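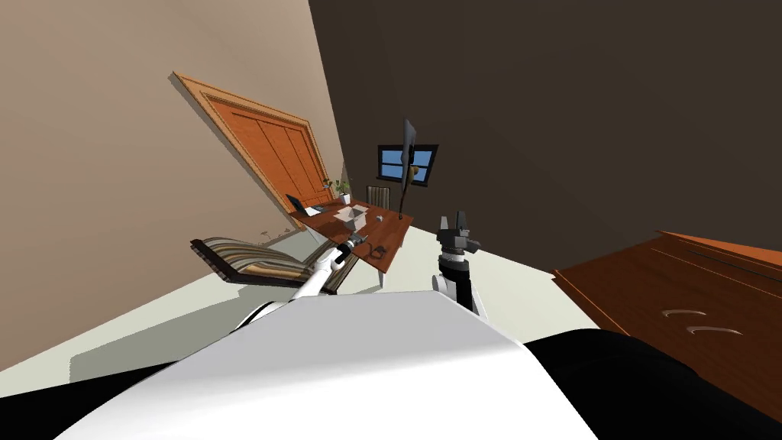 About us

Olness is a shared workshop with a two-armed robot project in it, or a two-armed robot project with a shared workshop round it, depending on who paid the electricity that month. We rent the upper floor of a former dairy and have done so for 7 years. The smell has nearly gone.

We began as a place to mend lawnmowers. Then a member turned up with a box of second-hand motors and asked whether anyone had a free evening. That was 309 evenings ago, according to the sign-in book, and the lawnmowers have been waiting ever since.

What we build

The robot is called Vukatard. The name came off a packing crate and stuck before anyone could suggest a better one. It has two arms, a white body shell and a gripper at the end of each wrist, and its ambition in life is to tidy a desk. We would like it to pick up a mug and put it down again with the mug still being a mug.

Most of the work is done in simulation. We model a room, put Vukatard in it and let it try things there first. Our study has a desk with a laptop, papers, a mug and a pot plant on it, plus a radiator, a striped armchair and a chest of drawers with curved handles. The armchair took one member a fortnight to model. The robot has no use for an armchair. It is a very good armchair.

Simulated mugs cost nothing. The real ones come from the charity shop at 40p each, and there is a tin by the kettle for contributions. When a movement works in the model we run it on the bench at a quarter of the speed, with a hand on the stop button and the good crockery in the other room.

How we work

The arms are printed and machined here. The gripper fingers are on their third design. The first pair couldn't hold a pencil and the second pair wouldn't give it back. The control software is our own and is called Luvero. It is documented in the sense that there is a document.

The lathe is a Fukuda, older than most of the members, and you may not use it until you have been shown how. This applies to engineers too. It applies to engineers especially.

Joining

Membership is £96 a year. For that you get a key, a shelf, use of the hand tools and a say in what colour things are painted. You don't need to know anything about robots. We could do with people who can sew (cable covers), solder, write plain English or model furniture quickly.

New members usually start on the simulation, as it needs only a laptop and some patience with walls. Bring your own laptop. If you would sooner make something that isn't a robot, you are welcome to the far bench, where there are several lawnmowers.

Visiting

We hold an open evening every September and are otherwise in most evenings after tea. The door is at the top of the outside stairs. Knock hard, the compressor is loud. Parking is in the yard, but leave the gap by the gate clear for the farm next door, whose tractor doesn't stop for anyone.

Page last updated 2024-09-01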